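Last updated: November
Monday, by Mechthild Kofler and Qusai Daher

4. Reach, table height and the small habits of packing

We come now to the part of the study that gave us the most pleasure to carry out, and which, if we are truthful, grew rather larger than we had planned. In the previous section we set out how the seven packing rooms were chosen and how the 79 packers who agreed to take part were spread among them. What follows is concerned with the tables themselves, and with how people sit or stand at them over the length of a working day. A packing table looks like a simple enough thing, and most of the rooms we visited had bought theirs with very little thought, often from a school or an office that was closing down. Yet when we asked packers what they would change about their work, the table came up again and again, well before the lighting, the noise or the quality of the tape (although we did hear a good deal about the tape as well).

4.1 The near zone and the far zone

Following the older literature on bench work, we divided each table top into a near zone, which the packer can get to with the elbows resting close to the ribs, and a far zone, where the upper arms have to come forward and the back usually goes with them. The line between the two is different for each person, so we drew it afresh every time with chalk, and let the packer tell us where the comfortable part ended. We had worried that people would find this tiresome. On the contrary, several asked to have the chalk left in place, and at the Skara room it was still there when we went back for the second round of visits.

We logged 1337 parcels in all, and for each one the observer noted where on the table the box was placed at the start, whether it was moved during packing, and whether it lay flat, stood upright or was turned on its side. The last of these matters more than we had expected. A box with its opening at the top asks the packer to lift the hands up and over the wall, and the shoulders rise with them. A box turned so that its opening faces the packer lets the forearms stay low, but it brings in a forward reach of its own, particularly when something has to be placed right at the back. Packers in the Gandus room were very fond of the second way of working, and had been taught it by Teófilo Condori, who had learnt it in turn while packing glassware and was kind enough to talk us through it over two long afternoons.

It would be wrong, though, to treat the forward reach as a fault to be trained out of people. Some leaning is a natural part of careful work, and a packer who is looking closely at what the hands are doing will bring the head and shoulders over the table edge whatever the height of the top. The forearm position that interested us is easiest to make out from overhead (Figure 2).

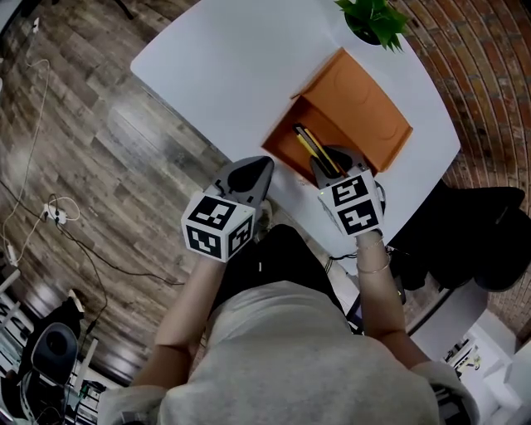 Figure 2. Forearms extended forward at a white table with rounded corners, seen from directly above. On the right, the reach goes into the open side of an orange cardboard box.

Corners and edges deserve a word here too. Three of the rooms had tables with square, rather sharp corners, and the packers there tended to keep to the middle of the long side, even when it meant stretching for the paper or the labels. Where the corners were rounded, people moved about more freely and used the short sides as well. We did not set out to measure this and can offer no proper test of it, but Minttu Miettinen, who joined us as an observer for the winter visits, wrote it down independently in her notes for two different rooms, and we think it is worth passing on.

4.2 Height and the matter of the stool

Our starting assumption was that table height would explain most of the complaints about sore shoulders. It explained some of them. Packers working at tables that came above the bent elbow reported more discomfort by mid-afternoon, just as one would suppose, and the pattern held in all the rooms. But the stool turned out to matter very nearly as much as the table. In the Salazar room the tables could be raised and lowered and the stools could not, so that anyone who sat for part of the day was working at a height chosen for standing. The packers had dealt with this in their own ways - folded blankets, a pallet board, in one case a stack of old catalogues tied up with string - and were a little shy about showing us.

Arnulfo Henao, who looks after the room, has since ordered stools with a height lever, and we hope to report on the change in a later paper. In the meantime we would gently suggest that any room thinking of buying adjustable tables should look at its seating first. It is the cheaper of the two, and a packer can try out a new stool in a morning.

4.3 What the packers told us

At the end of each visit we sat down with whoever had time for a cup of tea and asked three open questions, which are given in full in the appendix. The answers were generous and wandered a good way from the subject. The commonest request was for somewhere to put the waste paper that did not involve turning round. After that came wider tables, then narrower tables, sometimes from two people sharing the same one. We take up this disagreement in Section 5, where the replies are set beside each packer's chalk line and usual side of the table.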